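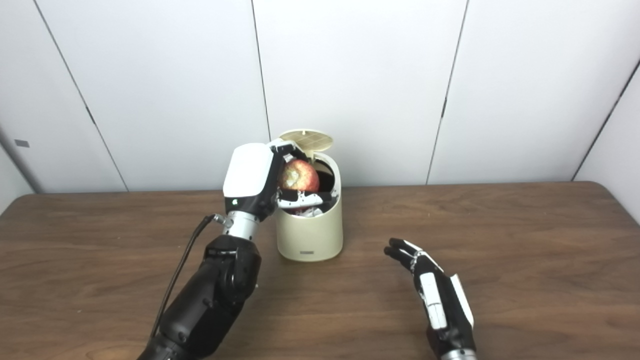

로봇한테 일을 가르칠 때 제일 먼저 버려야 하는 게 예쁘게 보여주고 싶은 마음이라고 저는 생각해요. 원격 조종으로 시연을 해보면 누구나 욕심이 생기거든요. 한 번에 깔끔하게 잡고, 한 번에 깔끔하게 놓고, 머뭇거린 건 지우고 다시 찍고 싶어져요. 저도 그랬습니다. 왼손으로 사과를 쥐어서 휴지통 입구로 내리는 동작, 말로 하면 한 줄이잖아요. 그런데 손등이 바깥을 보게 돌리고 손가락이 사과를 위에서 감싼 채로 들어가면 손이랑 사과랑 통 테두리가 한자리에 몰려요. 뒤에는 뚜껑까지 서 있고요. 조종하는 사람 손은 멀리 있는데 어깨에 힘이 잔뜩 들어갑니다.

공유 30 · 댓글 2

저는 로봇 회사 사람도 아니고 박사도 아니에요. Cetumia라는 작은 작업실에서 시연 데이터를 만드는 일을 하고 있고, 그 전에는 영상 편집을 했어요. 그래서 더 그랬나 봐요. 편집하던 버릇이 남아서 자꾸 좋은 테이크만 고르려고 들었어요. 처음 맡은 작업이 Trusudero라는 내부 이름이 붙은 과제였는데, 내용은 정말 별거 없습니다. 탁자 위 사과를 휴지통에 넣는다. 뚜껑이 닫혀 있으면 연다. 끝나면 닫는다. 친구한테 얘기했더니 그걸로 월급을 받냐고 하더라고요. 네, 받아요!

그런데 이 별거 없는 일을 2주 동안 하고 나니까 할 말이 이만큼 쌓였어요.

우선 뚜껑부터요. 저는 사과가 어려울 줄 알았거든요. 둥글고 미끄럽고 굴러가니까. 막상 해보니 저를 제일 괴롭힌 건 뚜껑이었어요. 내 손이면 엄지로 테두리를 툭 걸고 검지로 누르고, 그게 다 생각 없이 되잖아요. 조종할 때는 그 생각 없는 부분을 하나하나 생각해야 해요. 엄지를 얼마나 눕힐지, 검지 끝을 뚜껑 어디에 댈지, 안 쓰는 손가락들은 어디로 치워둘지. 특히 마지막 게 골치예요. 놀고 있는 손가락이 통을 건드리면 통이 밀려요. 밀리면 다시 맞춰야 하고, 다시 맞추다 보면 시연이 길어지고, 길어지면 또 지우고 싶어지죠. (이 순환을 저는 하루에 몇 번씩 돌았습니다.)

그러다가 어느 날 지우기가 귀찮아서 그냥 둔 게 있었어요. 검지가 뚜껑 가장자리에서 미끄러졌다가 다시 올라가서 제대로 짚은 시연이었어요. 나중에 돌려보는데 이게 제가 찍은 것 중에 제일 쓸모 있어 보이는 거예요. 잘못 짚었을 때 어떻게 돌아오는지가 거기 다 들어 있었으니까요. 깔끔한 것만 본 학생은 삐끗한 다음에 뭘 해야 하는지 모릅니다. 사람도 그렇잖아요. 운전 배울 때 강사가 직진만 보여주면 차선 벗어났을 때 어쩌라고요.

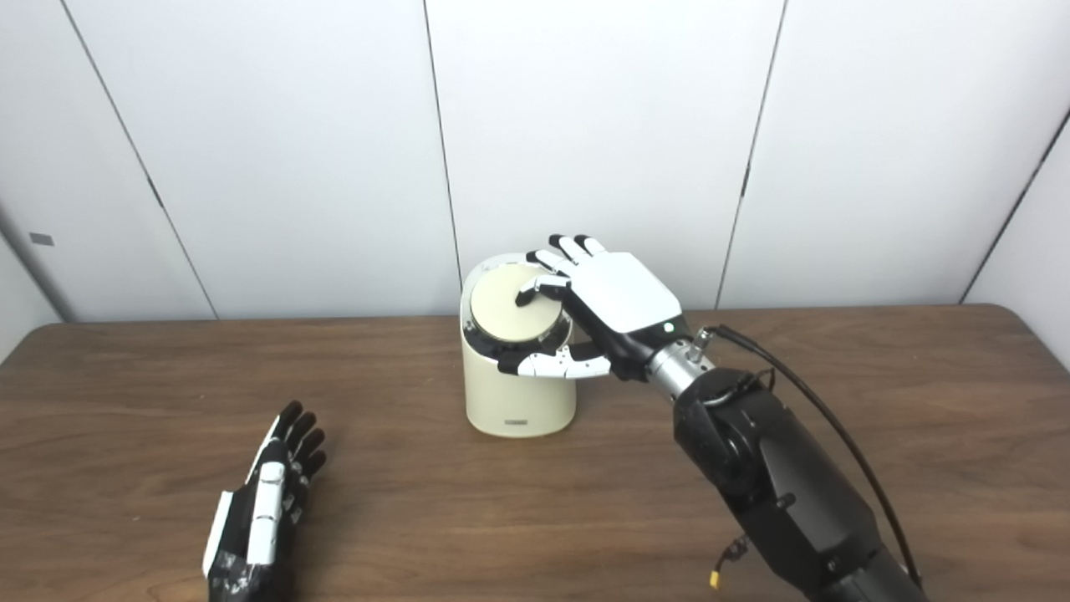 망설임도 데이터다

여기서부터는 동의 안 하실 분도 많을 거예요. 저는 망설이는 구간까지 웬만하면 남기자는 쪽입니다. 손이 뚜껑 위에서 잠깐 멈추는 거, 각도를 한 번 더 보는 거, 내려가다가 살짝 올라오는 거. 이걸 군더더기로 보는 사람들이 있어요. 멈춤이 섞이면 로봇도 이유 없이 멈추는 걸 배운다고요. 맞는 말이에요. 저도 커피 가지러 갈까 말까 하다가 손이 멈춘 구간은 지웁니다. 그건 로봇이 배워서 좋을 게 하나도 없죠.

제가 남기자는 건 상황을 보느라 멈춘 구간이에요. 테두리에 걸렸는지 아닌지 확신이 없어서 반 박자 기다린 거요. 화면으로만 보면 깊이가 잘 안 느껴져서, 조종하는 사람은 손 그림자 같은 걸로 거리를 짐작하거든요. 그 짐작하는 시간을 싹 잘라내면 남는 건 마치 처음부터 다 알고 움직인 것 같은 손이에요. 그런 손은 세상에 없어요. 저는 그걸 흉내 내라고 시키는 게 좀 억지라고 봐요.

물론 둘을 어떻게 구분하느냐는 문제가 남습니다. 밖에서 보면 똑같이 멈춘 손이니까요. 그래서 저는 시연이 끝나자마자 조종한 사람이 한 줄이라도 적어야 한다고 계속 우기고 있어요. "뚜껑 걸림 확인." "딴생각." 이 정도면 됩니다. 다음 날 적으면 안 돼요, 다음 날이면 저도 제 손이 왜 멈췄는지 몰라요. 작업실에서 이 메모를 귀찮아하는 분들이 있는데, 솔직한 메모 한 줄이 나중에 라벨 정리하는 시간을 얼마나 아껴주는지 한번 해보시면 생각이 달라지실걸요.

손을 직접 잡고 가르치는 방식은 어떠냐고도 많이들 물으세요. 로봇 팔을 사람이 붙들고 움직여서 길을 알려주는 거요. 저는 그 방식도 좋아합니다. 힘이 손바닥으로 바로 오니까 조종기로 할 때보다 마음이 훨씬 편해요. 서랍을 민다든지 판을 닦는다든지, 팔 전체가 가는 길이 중요한 일이면 저는 그쪽을 고르겠어요. 그런데 손가락이 여러 개 달린 손으로 사과를 쥐는 일은 얘기가 달라요. 손가락 하나 굽혀주고 있으면 다른 손가락이 펴져 있고, 그거 굽혀주러 가면 내 팔이 카메라를 다 가려요. 양손을 다 써야 하는 일이면 내 손이 모자라고요. 결국 이런 탁자 위 작업은 멀리서 조종하는 게 낫다는 게 지금 제 결론인데, 손끝 감각이 아쉬운 건 어쩔 수 없네요. 사과를 너무 세게 쥐고 있나 싶을 때마다 조종기가 좀 원망스러워요.

장비 얘기도 조금만 할게요. 작업실에 Ngô라고 부르는 조종 장갑이 있고 Hivitz라고 부르는 조종 프로그램이 있는데, 어느 회사 물건이 더 좋으냐고 묻는 댓글에는 답을 안 하려고 해요. 제가 보기엔 장비 차이보다 쉬는 시간 차이가 더 커요. 한번은 3시간을 내리 한 적이 있는데 뒤로 갈수록 제가 사과를 거의 던지듯이 놓고 있더라고요. 화면 속 손이 딱 제 피곤한 손이었어요. 로봇한테 제 퇴근하고 싶은 마음을 가르치고 있었던 거죠.
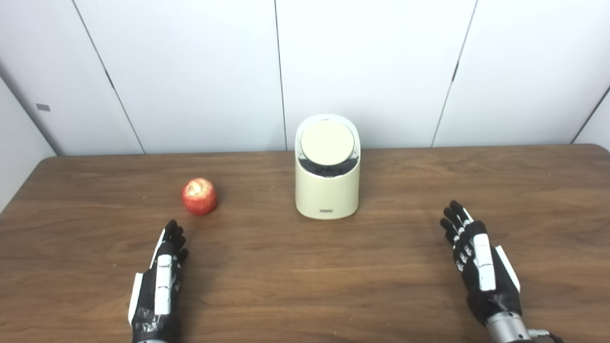
탁자 위에 놓인 사과와 둥근 뚜껑이 달린 크림색 원통형 통. 아래쪽 양옆은 로봇의 두 손.

시작 자세에 대해서도 저는 고집이 있습니다. 매번 물건을 똑같은 자리에 놓고 시작하면 찍는 사람은 정말 편해요. 바닥에 테이프로 표시해 놓고 사과를 올리면 되니까 손이 외워버리거든요. 서른 번째쯤 되면 눈 감고도 할 것 같아요. 근데 그게 문제예요! 내 손이 외웠다는 건 더 이상 사과를 안 보고 있다는 뜻이고, 안 보고 하는 시연에는 보는 법이 안 담겨요. 그래서 저는 사과를 놓을 때 일부러 대충 놓습니다. 꼭지가 위로 오든 옆으로 눕든 상관 안 하고, 통도 조금 돌려보고, 뚜껑도 열어둔 채로 시작했다가 닫아둔 채로 시작했다가 해요. 같이 일하는 분은 제가 정리를 못 하는 줄 알았대요.

어느 손을 쓸지도 미리 정해두지 않는 편이 좋아요. 저는 오른손잡이라서 내버려두면 온갖 걸 오른손으로 하려고 해요. 사과가 왼쪽에 있는데도 오른손이 통을 넘어가서 집으려고 하고, 그러면 팔이 통 위를 지나가면서 조마조마한 장면이 나오죠. 그걸 몇 번 보고 나서야 가까운 손으로 집는다는 당연한 규칙을 저한테 걸었어요. 제 버릇이 로봇한테 그대로 가는 게 좀 무서웠거든요. 로봇은 오른손잡이일 이유가 없는데 저 때문에 오른손잡이가 되는 거잖아요.

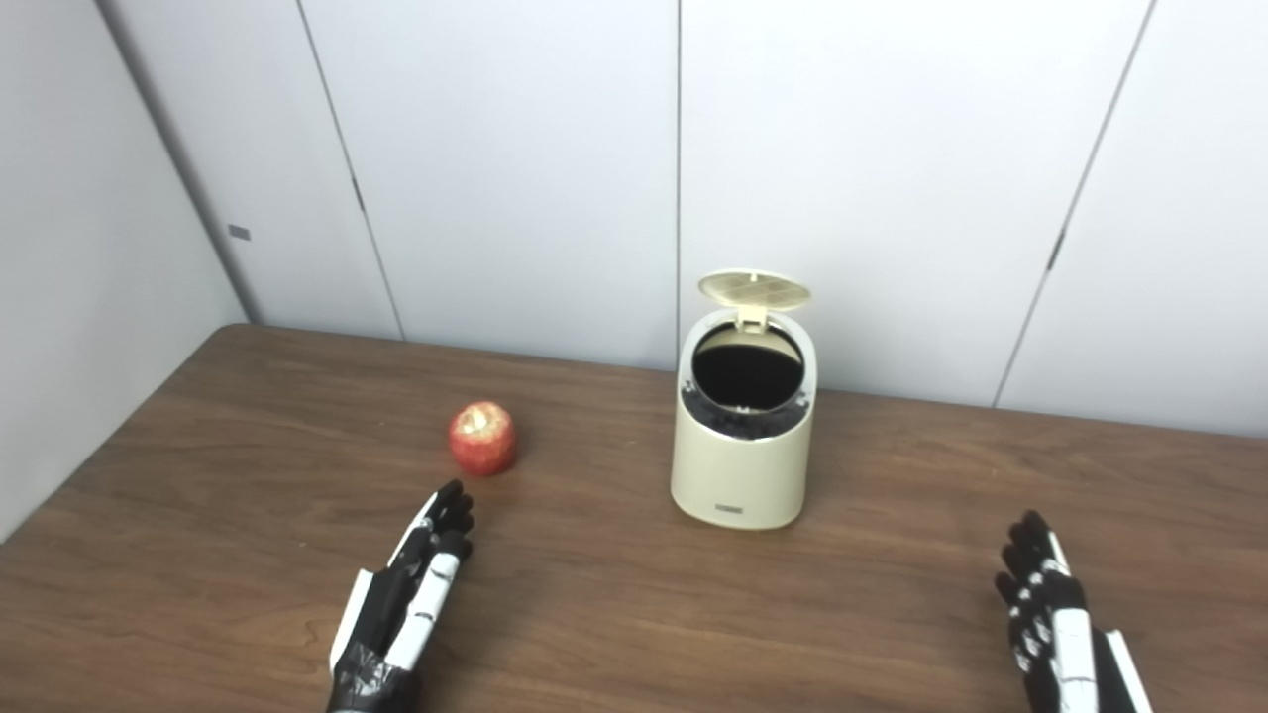
그러니까 시연하는 사람을 한 명만 두는 것도 저는 반대예요. 잘하는 사람 하나가 전부 찍으면 데이터가 고르고 보기 좋죠. 대신 그 사람 버릇이 정답이 돼버려요. 저는 적어도 두 사람이 번갈아 했으면 좋겠고, 그중 하나는 좀 서툴러도 된다고 생각합니다. 서툰 사람이 사과를 집는 길은 제가 절대 안 갈 길이에요. 옆에서 보고 있으면 답답해서 미칠 것 같은데, 가끔은 그 길이 더 나아 보일 때도 있어요. 얼마 전에는 새로 온 분이 사과를 놓기 전에 통 위에서 손목을 먼저 돌려놓고 천천히 내려가더라고요. 저는 내려가면서 돌리거든요. 그날 이후로 저도 먼저 돌립니다.

반대 의견도 적어둘게요, 제가 자주 지는 논쟁이라서. 시간이 든다는 거예요. 지저분한 시연을 남기고, 메모를 달고, 물건을 매번 다르게 놓고, 사람까지 바꾸면 하루에 찍는 양이 확 줄어요. 양이 많으면 웬만한 문제는 묻힌다는 말도 틀린 말은 아닌 것 같고요. 큰 데서는 그렇게 해도 되겠죠. 우리처럼 작은 작업실은 양으로 묻을 수가 없으니까 한 번 찍을 때 뭘 담는지 신경을 쓰자는 거고, 이건 처지가 다른 사람들끼리 서로 설득이 잘 안 되는 부분이기도 해요.

하나 더 있어요. 시연하는 일을 단순 작업 취급하는 분위기, 저는 이게 제일 마음에 안 들어요. 모델 얘기할 때는 다들 눈이 반짝이는데 데이터 찍는 얘기만 나오면 알바 부르면 되지 않냐고 해요. 알바를 불러도 되는데요, 그분한테 뭘 지우고 뭘 남길지 물어는 봐야죠. 손이 왜 거기서 멈췄는지는 그분만 알거든요. 저는 7월에도 비슷한 글을 썼다가 너무 감상적이라는 댓글을 받았는데, 이번엔 그래도 뚜껑 얘기라도 구체적으로 했으니 좀 나아졌기를 바랍니다.

다음 주부터는 닫는 동작만 따로 모아보려고 해요. 뚜껑을 끝까지 눌러서 닫는 사람이 있고 중간에서 놓아버리는 사람이 있는데, 어느 쪽을 가르쳐야 할지 작업실 안에서도 의견이 갈려요. 저는 끝까지 누르는 쪽이에요. 혹시 비슷한 작업 하시는 분 계시면 어떻게 하시는지 댓글로 알려주세요.

1월 21일

공유 30 · 댓글 2 · 댓글 쓰기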